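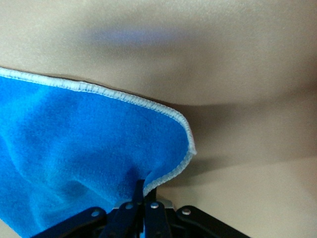 Reading time: 4 min

Washing and keeping microfibre cloths

By Shahla Talebi
Last updated: November
Filed under: Cleaning kit > Cloths and sponges

Microfibre is a split synthetic yarn, usually polyester with a share of polyamide. The fibres are finer than cotton and wedge-shaped in section, and the gaps between them hold dust, grease and water. Most complaints about cloths that smear or push water about come down to those gaps being full. The usual causes are fabric softener, lint, old grease and too much heat.

Before first use

Wash new cloths once on their own. Dark and bright colours can give up loose dye in the first wash, and a blue cloth put straight onto a white worktop with a bleach cleaner may leave a mark. Use half the normal dose of liquid detergent. Cut off the sewn-in label if the cloth is for glass, paint or spectacles. The label edge is stiffer than the pile and will scratch soft plastics.

Sorting

Keep three groups and do not mix them in use:

Kitchen surfaces and sink
Bathroom and toilet
Glass, screens and polished metal

Colour is the simplest marker. If all the cloths are the same colour, put a stitch of thread in one corner: one stitch for kitchen, two for bathroom, none for glass. Laundry pen fades after a dozen or so washes on most cloths and bleeds on the thin ones.

Machine washing

Shake the cloths outdoors first. Wash at 40 degrees for general dust and at 60 for anything used on raw food splashes or in the bathroom. Check the label before going hotter.

Do not wash with towels, fleece or anything cotton that sheds. The hooked fibres pick up lint and keep it. A mesh bag helps in a mixed load but does not keep lint out altogether. A load of 10 cloths is enough to run on a short cycle.

Liquid detergent rinses out better than powder. No softener, and no washing powder with softener built in. Chlorine bleach weakens the polyamide part of the yarn; oxygen bleach at the dose on the packet is tolerable now and then for staining.

Hand washing

For one or two cloths, use a bowl of hand-hot water and a teaspoon of washing-up liquid. Soak for 16 minutes or so, squeeze, and change the water until it runs clear. Squeeze the cloth flat between the hands. Wringing it hard pulls the overlocked edge out of shape, and once an edge starts to ladder it will not lie flat again.

Drying

Line drying is best. In a tumble dryer use the lowest setting, with no dryer sheets, and clean the lint filter first. High heat fuses the fibre tips. The cloth then feels harsh, drags on the surface and leaves streaks. This cannot be reversed — move the cloth to floor or bicycle duty.

Never iron them.

Recovering a cloth that has stopped absorbing

Drip a little water on the cloth. If it beads, there is softener or grease in the pile.

1. Fill a bucket with hot tap water, not boiling.
2. Add 100 ml of white vinegar. Do not combine with bleach.
3. Leave for an hour.
4. Rinse, then machine wash with a small dose of liquid detergent and an extra rinse.
5. Repeat the drip test when dry.

If the water still beads after 2 treatments, the cloth is finished for glass and screens. Heavy cooking oil may need neat washing-up liquid rubbed in before step 1.

Using them

Fold in half and in half again. This gives eight faces, and a clean face can be turned out as each one loads up. A bunched cloth touches the surface at a few points only and wears there.

Damp works better than soaked for most jobs. On glass, use one damp cloth and follow with a dry one of the flat-weave type. Looped cloths leave fine lint on mirrors.

Storage

Store dry, folded, in a closed drawer or lidded tub. Cloths left damp under the sink will smell within a day or two, and the smell returns when the cloth is wetted even if it seems to have gone.

Correction: an earlier version gave the vinegar dose per cloth. It is per bucket. Thanks to Nima Parsa for pointing this out.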